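Setting up your desk so your back doesn't grumble by lunchtime takes maybe 11 minutes, and it's worth every one of them! Start with the chair – feet flat, knees level with your hips – and only then move the screen.

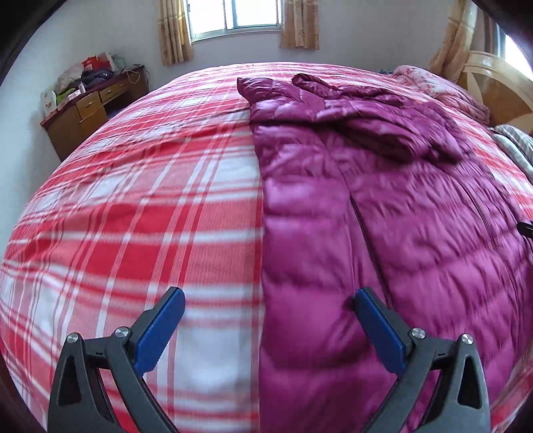 Tihomir Mujić writes that he'd raise the screen first if you wear bifocals, and I think he's right (tip it back a touch, too).

Last of all, pull the keyboard in close, let your shoulders drop, and try it for an afternoon.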